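Learning to Cook at 35

4 July 2022 | by the Bakero blog

I made it to 35 without ever cooking rice properly. Then in spring I signed up for the evening class at Grondgate (12 of us, one very loud extractor fan!) and I've been a bit obsessed ever since. 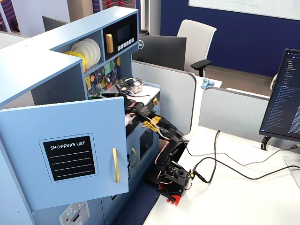 My big win so far is onions. Low heat, a pinch of salt, and leave them alone way longer than you want to. I used to rush them and wonder why my soup tasted like nothing. Next up is bread, and I'm scared of it already.

3 comments | 12 shares

Recent posts
My sad balcony basil
Plans for August
Soup, again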